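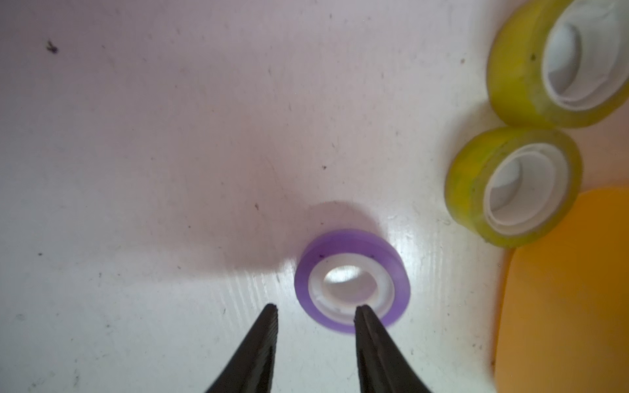

Posted by Celeste Yáñez | Notebook, audio desk | February 2023

Went back to the Brerdale council recording this morning, the one where the deputy leader is supposed to be running down the Birura families. Everyone upstairs has already made up their minds that it's him. I haven't.

What we hold is a copy of a copy. It came off a phone, went through at least one messaging app and has been squashed each time. Length is 1146 seconds. The version the Mughal ward people played at their meeting is shorter, and the bit they left out is where he is asked a question. I'd like to know who trimmed it before I hear any more about "context".

Ran the whole thing through Tilta again. It gives a strong match to his speech at the market opening. It also gave a strong match to his brother in May, so I put very little weight on that. Listened by ear instead, on the good headphones, with the hum at the low end taken out.

There are 2 places where the room noise jumps. First one could be a door. The second, at 700 seconds, comes right before the worst line, and the fan in the background skips. Might be a cut. Might be the app dropping a bit of sound. I can't tell from this file and I don't believe anyone who says they can.

His office now says he "regrets any hurt". The newsroom is reading it as a confession. I've read it four times and it doesn't say he said the words. It doesn't deny them either, so no comfort there for his side.

To do: ask again for the original phone file. Get the full statement, since all we have is the paragraph they read out on the radio. Somebody else to listen from 690 onwards without being told what to listen for.

Until then my note to the desk stays at "not confirmed".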